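Speaker notes - Can a machine do the chores yet?
Cuvcombe, August 24, 2018

Slide 1. Wait for the back doors to close. Thank the hosts. Say up front that questions can come at any time.

Slide 2. Short answer to the title: a few chores, some of the time, in a room set up for it. The rest of the talk is about what "set up for it" means.

Slide 3. What Tidis tried. One bench, two kinds of work. Household side was folding dish cloths and sorting flatware. Shop side was putting fasteners into bins and coiling leads. Each attempt was logged as done, done with help, or failed. Total was 2,597 attempts. Give people a second with that number, then move on.

Slide 4. Sorting flatware. Best result we had. Spoons and forks are stiff and they stay where you put them. Knives lying flat on the table were harder to pick up. We ended up putting a thin mat down and that fixed most of it. Mention that a kitchen drawer has no mat.

Slide 5. Cloths. First 200 attempts were mostly failures and we threw out the method. The second method needed the cloth laid out flat first, by a person. Ask the room: if you have already laid it flat, how much work is left? (Usually gets a laugh. Don't wait for it.)

Slide 6. Fasteners. Fine until two sizes got mixed. The people from Gistska will ask about speed. A person at the same bench was faster every time we checked. Don't argue this one.

Slide 7. Cables. Slow down here.
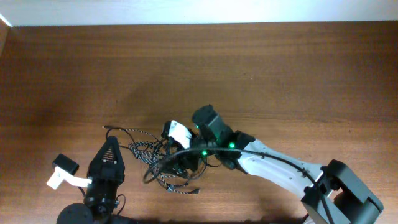 A cable has no fixed shape, so there is no single right place to grab it. Pull one end and something else moves. Braided ones catch on each other. A person works the knot loose by feel and hardly looks at it. We ran 100 attempts on leads and I would not call any of the good ones repeatable.

Slide 8. Cost. Skip if past 25 minutes. Carrasco figures are in the handout.

Slide 9. What's next. Cable work again in October, with fewer leads per pile. No promises on dates after that.

Questions. If someone asks about laundry, go back to slide 5.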